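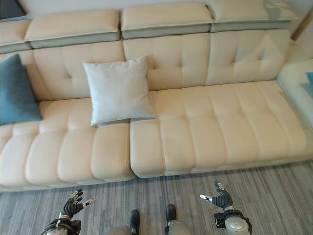 ## The Long Sofa

Ermanno Piras had paid for the sofa in January and it was still the newest thing he owned. It was cream leather, and it ran the whole length of his wall. His mother's sofa had been brown, and you could spill soup on it.

He started at the left, by the teal pillow. He lifted it, ran his hand along the crease where the back met the seat, and put it back in its corner. Then he did the same with the pale one. He found a Fidik receipt, two pins and a bus ticket from Tomoana. The ring wasn't there.

He sat down on the floor for a minute. The ring had cost 300 when his father bought it, and it was worth more than that now, or less. He had never asked.

The creases were deep. He worked along them with two fingers, one seam at a time, pressing the puffy panels apart. When his knees hurt he moved on to the end by the armrest. He pushed down on the cushion there and felt under the padding, following the piped seam along the front. It was slow work — the leather gave a little and then closed up again behind his hand.
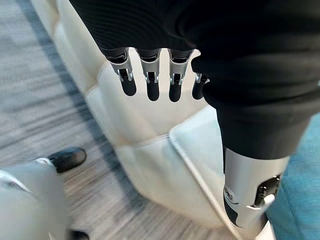 Neville Bainbridge called from the stairs that he should try the coat first, the gray one he wore to Clolness, because rings went into linings more often than they went into sofas.

Ermanno said he had tried the coat.

"Both pockets?"

He thought about it. Then he got up, straightened the pale pillow, and went out to the hall.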